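# 洗い場ロボットの把持不良 ― 6月の記録

ウクモント（Ukmont）の洗い場で使っている食器片付け用アームが、6月に続けて皿を落とした。原因の切り分けと対策の経過を、現場の写真とともにまとめておく。まとめたのは保守担当のハジェル・バイサル（Hacer Baysal）。

## 経過

最初の異常は午前10時過ぎ、通算285回目の把持で出た。指が閉じきる前に「把持完了」の信号が上がり、アームがそのまま持ち上げ動作に入ったため、皿が流しの中に落ちた。割れはなかったが、同じ症状が当日中にもう一度出たので、運転を止めた。

停止時のログに残っていたエラーコードは183。Grunowの制御盤の説明書では「指位置の偏差超過」に当たる。ただし記録の時刻を見ると、エラーが出たのはいずれも皿が落ちた後で、停止のきっかけとしては役に立っていなかった。

## 調べたこと

- グリッパーの取り付け：ボルトを増し締めしたが、緩みはなかった。
- 指の摩耗：接触面に目立った減りはない。予備の指に替えても症状は再現した。
- 配線：コネクタを抜き差しし、導通を確認した。異常なし。
- 防水カバー：関節を大きく曲げた姿勢で、カバーのフィルムが手首側に引かれ、指の付け根に挟まることがあった。

最後の項目が原因だった。フィルムが挟まると指の動きが途中で止まり、モーターの電流が上がる。制御側はこの電流の上昇を「物をつかんだ」と判断していた。カバーを外して同じ動作を繰り返したところ、症状は一度も出なかった。

## 対策

1. カバーの端を手首の手前で留め、指の付け根まで届かないようにした。留め具はMac Suibhneのものを使用。
2. 把持完了の判定を、電流だけで見る方式から、電流と指の開き幅の両方で見る方式に変えた。
3. 開き幅が皿の厚みと合わないときは持ち上げに入らず、その場で停止して警告を出す。
4. 始業点検の表に「カバーのたるみ・挟まり」の欄を追加した。

対策後の連続試験では792回の把持を行い、落下はなかった。警告による停止が2回あり、どちらも皿が重なっていたケースだった。この場合は人が皿を直してから再開する。

## 安全上の注意

警告で止まったアームには電源が入ったままなので、流しに手を入れる前に必ず非常停止ボタンを押すこと。フィルムの挟まりを見つけても、動作中に引き抜かない。今回の調査中、停止していると思って手を近づけたところ、待機姿勢への復帰動作が始まったことがあった。けがはなかったが、復帰動作は手動の確認後にだけ始まるよう設定を改めた。

濡れた床での作業も多いため、点検は必ず二人で行い、一人は操作盤の前に立つ。

## 残っている作業

カバーは当面いまの材質のまま使う。たるみの出にくい形のものをPuvellに問い合わせており、見積もり待ち。届いたら同じ条件で連続試験をやり直し、結果をこのページに追記する。エラー183の発生を早める設定変更については、誤停止が増えるおそれがあるため保留としている。

## 写真

流しの水切り面とアーム。腕には透明のフィルムをかぶせてあり、その先に白いグリッパーが付いている。 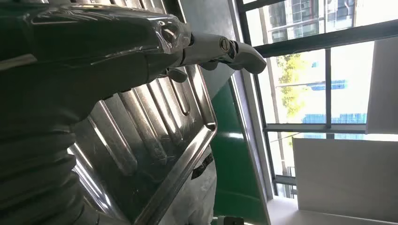

**警告で止まった後、そのまま再開ボタンを押してもよいですか。**

再開の前に非常停止を押し、皿の重なりとカバーの挟まりを確認してください。問題がなければ非常停止を解除し、操作盤で復帰を選びます。同じ場所で続けて止まる場合は運転をやめ、保守担当のバイサルまで連絡してください。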